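Notes on the Household Snack Supply
Posted in April by Ingeborg Lehner
4 comments | 30 shares
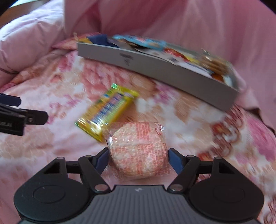 The management of snacks in this household has been under review for the past month, and I am now in a position to set out the revised arrangements. Until recently, all items were kept together in a single drawer, which led to a considerable amount of breakage. Rice crackers suffered most. A round, puffed cracker in a clear plastic wrapper offers little resistance to a tin of soup, and even the slim yellow packets fared better. Individually wrapped items are therefore now assigned to shallow cardboard boxes, with the lids retained for use as trays.

Each box is limited to 2 layers. Crackers are placed on top - without exception - and anything in a rectangular packet may be laid beneath them. Open wrappers are not to be returned to the box.

My neighbor, Ansel Rosenthal, has recommended glass jars as an alternative. His proposal has been noted, but the shelf will not accommodate them at present. Readers who have adopted a different system are invited to submit their remarks in the comments.

Share this post | 475 views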